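Three Nights in a Field at Rollinwood

I have wanted to go to Rollinwood for years, ever since my cousin came back from it with glitter in her ears and a voice like a gravel driveway. This summer I finally did it! Three nights, one very small tent, and a sunburn shaped exactly like a bucket hat.

If you haven't come across it, Rollinwood is a camping music festival on a working farm, with four stages, a swimming pond and a stretch of pine woods that they light up after dark. It's small by festival standards. You can walk from the main gate to the farthest stage in maybe fifteen minutes if you don't stop, but you will stop, because there's always a brass band in the way or somebody handing out peach slices.

We rolled up at four in the afternoon on the first day, which was too late. The flat shady spots along the fence were long gone and we ended up on a slope next to the lane where the water trucks go by. I slept with my feet downhill and woke up each morning folded into the bottom of the tent like laundry. Get there before noon if you can. The folks two tents over had been in line since breakfast and had a canopy, a rug and a hammock, and I was jealous of them all weekend (they did share their coffee, so I forgive them).

Check-in was easy. They scan your ticket at the car, give you a cloth wristband, and a second person pokes around in your cooler for glass. Bring cans. The guy ahead of us had to leave behind a whole jar of his mother's pickles, and he stood there eating them one after another until the line started honking.

So, the music. The Karnar stage is the big one, at the bottom of a natural bowl, and the sound down there is really good as long as you stand left of the mixing tent. On the right you get a weird slap of echo off the barn. We saw a nine-piece funk band there the first night who played straight through a drizzle and didn't seem to notice it. By the second song I had lost one friend, found a different one, and spilled most of a lemonade down my own leg.

My favorite, though, was the Witberg, a little wooden stage in the woods with room for 200 people and not one more. They count you in and out with a clicker. It's all quiet stuff in the daytime, fiddles and harmonies and one woman who played the saw for forty minutes, and then after midnight it turns into a dance party with the lights going up and down the tree trunks. I'd read that it was hard to get into and figured people were exaggerating. They weren't! We waited over an hour on the second night. On the third we got smart, skipped the headliner and walked right in.

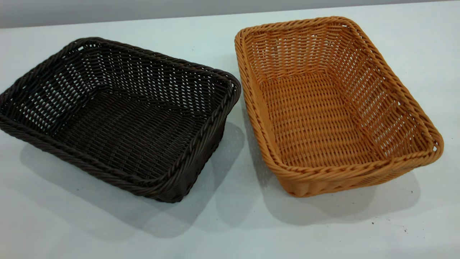 Words and photos by Wilfredo Tagle
Filed under: Festivals, Camping, Summer

Let's talk about food, since I spent more on it than I did on the ticket. There are 24 vendors in a loop behind the main field, and the lines move at wildly different speeds. The dumpling truck is worth it. The wood-fired pizza is worth it only before five, when they still have the good crust going. I had a breakfast burrito each morning from a stand by the showers and I would drive back right now for another one, potatoes and green chile and a fried egg with the edges all crispy. Skip the frozen coffee. It's mostly ice and it was gone in two pulls of the straw.

Water is free and there are taps all over, but the ones near the campground get a line at sunrise when it's already hot and everyone crawls out of their tents at once. Fill up on your way to bed. Same goes for the showers, which cost a few dollars and are lovely at three in the morning and a misery at nine.

The pond was a big surprise for me. I'm not much of a swimmer and I'd pictured something green with a shopping cart in it, but it's spring fed and clear and so cold that people scream when they jump off the dock. There's a DJ on a raft in the afternoons! We lay on the bank for most of the second day and listened to somebody called Ivanov play three hours of old disco and Brazilian records, with kids in life vests bobbing along in front. I didn't know the name before and I've been hunting for the mixes ever since. If anyone has a link, leave it in the comments, please.

A few things bugged me. The printed schedule was wrong by the first evening and the app needs a signal, which you don't get anywhere in the bowl. There's a chalkboard by the info tent that has the real set times, so just take a picture of it when you go past. The late-night sound carries, too. The quiet campground is quieter, but I walked through it at two and could still hear the bass fine. Pack earplugs and then pack another pair, as mine are somewhere in the grass.

And the parking! Leaving took us most of the last morning. They send every car out through the one gate onto a gravel road, and there was a camper van stuck sideways at the turn. People got out and threw a football. A lady sold us tamales through the window of her truck, so it could have been a lot worse, and we listened to the same half of a mixtape over and over until we hit the highway.

The last night is what I'll remember. They had some 61 musicians up on the Karnar stage for the closing set, everyone who had played that weekend and hadn't gone home yet, all crammed in with horns and banjos and a guy with nothing but a cowbell. They did old soul songs that the entire hill knew. My friend, who hates singing, sang. The rain came back in the middle of it and hardly anyone left, and afterward we walked up to the tent in the dark with our shoes in our hands and couldn't find it for ages because I'd let the flashlight die.

Would I go again? Oh yes. I'd bring a better sleeping pad, a rain jacket that isn't a trash bag, and more cash for the record tent, which doesn't take cards. I'd also leave an extra day on the back end to lie on the couch. Early tickets go on sale in December and the car camping passes sell out first, so grab those before you start arguing with your friends about who's bringing the stove.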